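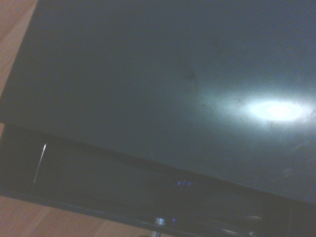

Yasaman Mirzaei wrote in to say she's tried vinegar, window spray and a "miracle" cloth from the checkout line, and every shiny black thing she owns still looks worse after she cleans it than before. Same, Yasaman. For years.

Print this page | E-mail to a friend

So let's talk about cleaning dark glossy surfaces without smears. I mean the piano-black TV stand, the glass cooktop, the lacquered sideboard you bought in a weak moment (mine's from Tretavano, and I'd buy it again, but oh boy does it show everything).

First thing: stop spraying. I used to drench the poor sideboard and then push the wet around with a paper towel, and all I did was move old polish from one end to the other. Most of those cloudy streaks are leftover cleaner mixed with finger grease, and more cleaner just feeds them.

What you need:

Two microfiber cloths, the flat kind, washed without fabric softener
A soft brush or a clean makeup brush
Distilled water
One drop of dish soap – one!

Start with the dust. Go over everything with the dry brush, corners first, and don't press. Dust is gritty and it'll leave those tiny swirl scratches that you only see when the sun comes in around four in the afternoon and ruins your mood.

Next, put the drop of soap in a bowl with some 36 ounces of distilled water. Dip a corner of the first cloth, wring it until you think it's too dry, then wring it again. Wipe in long straight lines, all in the same direction. I know circles feel more thorough. Resist!

Go back over it with plain water on a clean part of the same cloth, then dry right away with the second one. Do a small patch at a time, maybe the size of a place mat, so nothing sits there and dries by itself.

Now turn off the overhead light and hold a flashlight low, almost flat to the surface. Every smear you missed will jump out at you. Breathe on the spot, buff it, move on with your life.

A few odds and ends. Cooktops need to be completely cold. TV screens get the dry cloth only, unless your manual says otherwise. And if a greasy patch keeps coming back, wash the cloth – my sister Mahnaz fought one fingerprint for a whole weekend in July before she noticed her cloth smelled like fabric softener.

Next time I'll get into stainless steel, and I have opinions.

44 comments | 1101 shares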